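Brollora, lunes por la tarde
Septiembre de 2021

Llevo todo el verano prometiendo que iba a hablar de la mesa de trabajo y del árbol para las tazas, y como en junio ya lo anuncié con cierta solemnidad, Ginette Lebrun me lo recuerda cada vez que escribe. Va por ti, Ginette.

Empiezo por la superficie. El tablero blanco iba a ser provisional, como todo lo que acaba durando en mi vida. Tiene un tacto un poco áspero y una memoria excelente: cada roce se queda, cada raya también, y luego está esa manchita grisácea que he frotado con goma de borrar, con un paño y con verdadero rencor. Sigue ahí. Kai-wen Yeh opina que le da carácter, pero Kai-wen también opina eso de su coche. 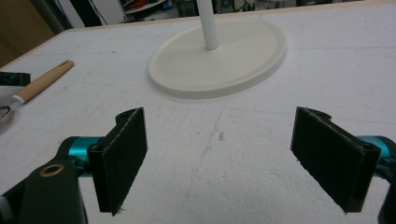 El árbol de las tazas

Lo compré en Trusa, que es una de esas tiendas a las que entras a por bombillas. Blanco, con la base redonda y unos ganchos curvos arriba que se abren como los radios de una rueda. Me costó 29 euros, cantidad que me pareció razonable hasta que llegué a casa y recordé que ya teníamos un armario, con puertas y todo, donde las tazas vivían sin quejarse.

Mi teoría era que las tazas a la vista obligan a tener tazas bonitas. La práctica es que tengo cuatro bonitas y una cantidad vergonzosa de regalos de empresa, así que primero habría que hacer limpieza, y para hacer limpieza hay que sentarse a decidir, y para eso hace falta café – en taza, claro.

De momento lo he puesto sobre la mesa, en el lado derecho del tablero, sin nada colgado.
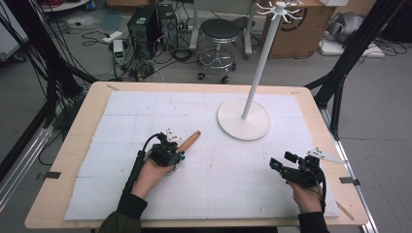

Chi-keung Tang, que mide las cosas antes de comprarlas (gente rara), me preguntó si cabía debajo del estante de la cocina. Pues no lo sé. El estante está a 60 centímetros de la encimera y el árbol mide lo que mide, y prefiero vivir unos días más con la esperanza intacta. Si no cabe, irá junto a la ventana, donde el gato de Po-yen, cuando venga de visita, tendrá mucho que decir.

Lo que sí he decidido es dejar el tablero blanco donde está. La cinta de carrocero sujeta las esquinas, la cuadrícula me sirve para cortar papel más o menos recto y la madera asoma por los bordes lo justo para recordarme que debajo hay una mesa decente. Hsin-yi Cheng me ofreció un vinilo precioso para taparlo todo y le dije que me lo pensaría. Me lo estoy pensando desde junio.

El sábado toca abrir el armario y sacar las tazas. Se admiten apuestas y también adopciones, sobre todo de las de publicidad.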